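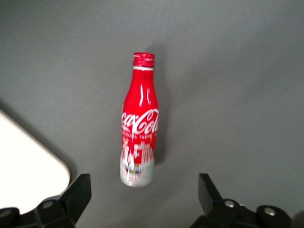
What is a bottle deposit?

A bottle deposit is a small sum of money which the buyer pays together with the price of a drink, and which is paid back when the empty container is returned to a shop or a collection point.

Bottle deposit in Plistport

The bottle deposit in Plistport is a return system for drink containers made of glass, metal and plastic. It is managed by the company Stivuvon, under a contract with the town. The system covers beer, water, soft drinks and cider. Milk, wine and medicine bottles are outside of it.

History

Before the present system, the breweries of the town took back only their own bottles. The largest of them, Brunner, stamped its name in the glass and refused any bottle without the stamp. Shops had to sort the empties by brewery, and many small shops stopped accepting them. When Brunner closed its bottling hall, the wooden crates and the washing line were sold to Dumen, a producer of mineral water, which used the same washing line until it changed to lighter bottles.

The town then asked for one common deposit for all producers. Stivuvon received the contract and opened its counting hall near the harbor in March. At first only glass was accepted. Metal containers were added later, and plastic came last, after a long discussion on who should pay for the transport.

Operation

The producer pays the deposit to Stivuvon for every container it sells in the town. The shop pays the same sum to the producer, and the customer pays it to the shop. On return the money goes back to the customer, and the shop gets it again from Stivuvon, with a handling fee on top. Shops with a floor area under 700 square feet are free to refuse returns, but most of them accept containers of the kinds they sell.

Containers must be empty and the mark must be readable. A crushed can is accepted only at the counting hall, where it is checked by hand. The hall closes at 8 in the evening.
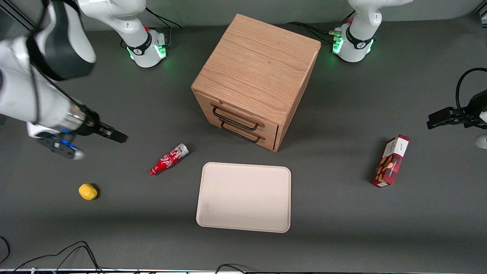 Plistport Retailer wrote in the comments to this article that the section on shops should also mention storage, as the fee does not cover the back room which a small shop loses to the sacks between two collections. The point has been raised with Stivuvon several times, and the collection was changed to 2 times per week in the old town.

Return points

The register of Stivuvon lists 867 return points, including those in the villages which joined the contract later. Most are in grocery shops. The others are in gas stations, schools and at the ferry landing, where the point is open only in the summer season.

See also

Refillable bottle
Glass recycling
Dumen mineral water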